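Korkcombe Forum > Manipulation > Learning from demonstration

Does filming in real homes help folding policies, or does it only make the numbers worse?

Posted by Tadeo Ledesma, Dec 14, 2023

Hello everyone, and thank you in advance for reading all of this, I know I tend to go on. I'm in the second year of a master's and my project is teaching an arm to pick up and fold dark clothing. My advisor pointed me to the Godoy folding study, the one where people carried hand-held grippers around their own apartments and did the folding themselves, and the robot then learned from those recordings with no teleoperation at all. I've read it twice, and I like it very much, but there is one result I can't make sense of.

They compare two training sets. The first is 1,114 demonstrations filmed on beds and sofas in people's homes, and the second is 993 filmed on a plain gray table in the lab. When they test on the lab table, the lab set wins. When they test in a home the robot has never been in, the home set wins by a lot, even though many of those demonstrations look (to my eye, anyway!) quite messy. Patterned sheets, odd light, people using their free hand in whatever way came naturally to them.

My own plan was to record everything on one clean table so the policy could concentrate on the garment. Is that a mistake? And how do you handle the free hand? In my trial recordings I'm always reaching in to help with the fabric, and my robot has only one arm, so it feels like cheating.
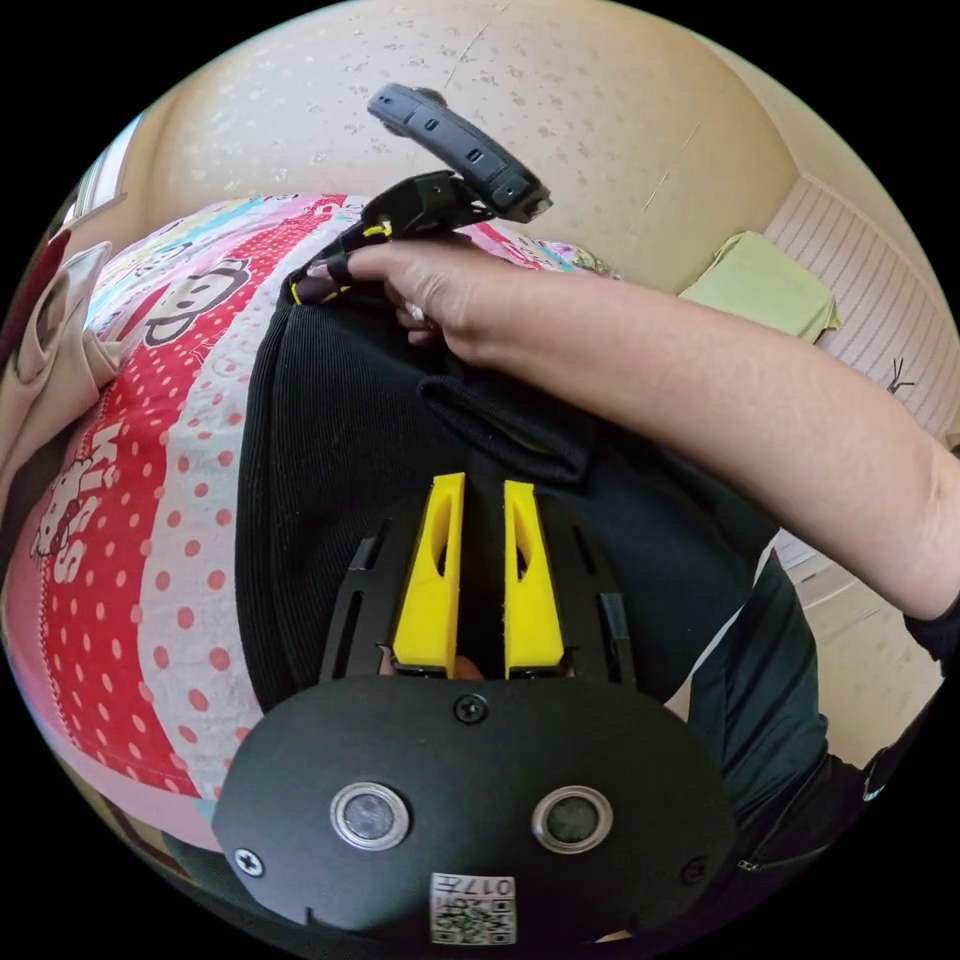 Black knit on a printed bedsheet, right hand on the top edge of the fabric.

I'm also a bit worried about black on black. With a knit like this one, I can hardly tell where one fold stops and the next begins, and I'm a person. Any advice is welcome, even if the advice is to start over.

Tímea Kocsis

Please don't start over, Tadeo! You're asking the right things, and I remember being stuck in very nearly the same spot with towels.

The result you describe is less strange than it looks. A policy trained on one table learns the garment and the table together, and it has no way of knowing which of the two you care about. If gray always means "background" in your recordings, the network is free to use that as a shortcut, and it will do beautifully until you put the shirt on somebody's polka dots. With home recordings the background keeps changing, so the shortcut never pays off, and the only thing left to hold on to is the cloth itself and where the fingers are in relation to it. You pay for it with slower training and a lower score on the tidy table. I would take that trade, but it does depend on what you promised your advisor.

What I'd suggest is to keep your table recordings and add homes on top. Ask friends. Five different bedrooms did more for my towels than a whole extra June of recording in our lab, and I say that as somebody who spent that June in the lab. Change the sheet between sessions if you can't change the room.

About the free hand, I'd sort your recordings into 2 piles. In one pile put those where your hand only sets things up before the grasp begins, and trim them so the hand is out of view when the useful part starts. In the other pile put those where the hand does part of the job, holding down a hem or lifting an edge. The second pile isn't cheating, but it describes a two-armed task, and a one-armed robot that learns from it will sit and wait for a helper who never comes. Mine did that for a week, very patiently, with its fingers open over a towel.

Black knits are hard, I won't pretend otherwise. Lock your exposure while the lens is looking at the garment and let the bright parts of the sheet blow out if they must. A lamp placed low and to one side brings up the ribbing far better than more light from overhead. Check a few recordings at the size your network really sees, too. If you can't find the folded edge in that small picture, please don't expect the policy to find it.

Henrique Vilela

agree on the lamp. also wipe the lens

Domingo Cáceres

I'll add one caution to what Tímea wrote, and I hope it doesn't discourage you. The Godoy comparison changes more than the background. The home set was recorded by many different people and the lab set by only a few, so some of the benefit may come from the variety of hands and habits and have little to do with the sheets. We tried to pull those apart at Priledau by having one person record in many rooms, and then many people record in one room. Both helped on unfamiliar beds. The rooms helped more for finding the garment, and the people helped more for recovering after a bad grasp. It was a small test and only on T-shirts, so please treat it gently.

If your time is short, I'd bring in a second person before I brought in a tenth sheet. Write down who recorded what, in the same file as the room and the garment. I didn't the first time, and I still regret it.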